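Skisham Robotics Club: summer project moves to the candy tray

Jul 21, 2022

The club's summer project is now in its second stage. Since May, members have been working in pairs with hand-held grippers, picking up small objects and setting them down again so that each move is recorded. The first stage used wooden blocks from the Tratton kit. The second uses wrapped candy, which is a good deal harder to pick up cleanly.

A block has flat sides and stays where it is put. Candy wrappers slide, fold and catch on each other, and a small piece can end up under a larger one. Members have been told to open the jaws fully before each approach, come in slowly, and stop if the packet next to the target starts to move. A dropped piece is left where it falls and logged as a miss.
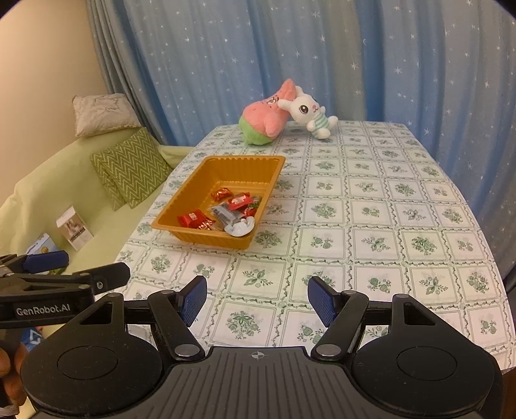 Jaws open before a pick. The candy tray is at the middle of the table, with the starfish and bunny at the back.

Each session is 90 minutes, with a 15 minute break. The target for the first stage was 200 clean picks per pair, and every pair reached it. Across both stages the club log, kept in a shared file called Rind, now stands at 1,439 entries. Misses are included in that number. Please do not delete them, even the embarrassing ones - they are needed when the recordings are sorted.

Two people work at the same table, one gripper each. Pairs should agree before they start on who goes first and which piece each person is after. Several entries from early in the second stage had to be marked unclear when both grippers went for the same piece.

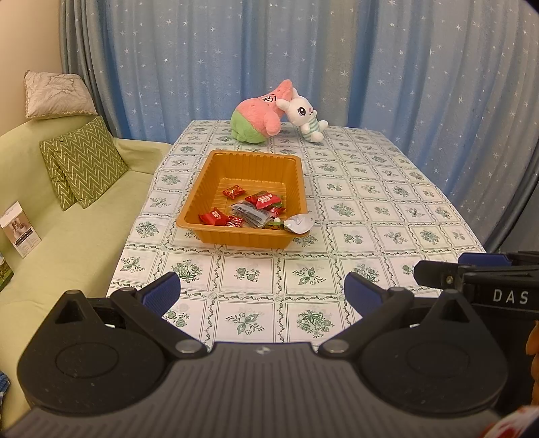

Skisham Robotics Club Newsletter - Issue 15 - Page 3

The plush toys stay at the far end of the table for now. They will be used in the third stage, when members try larger, softer objects. The finger pads should be wiped before and after every session. If a pivot feels stiff, write it on the sheet and tell whoever is running the session. Do not tighten the screws yourself.

Results from the second stage will be shown at the Aditach student open day. Each pair is asked to write half a page on what they changed between the first and second stages, and to bring one recording that went well and one that did not. Drafts can be left in the Rind folder under your pair number.

New members can join at any point in the summer. No experience is needed, and the first session is spent on blocks.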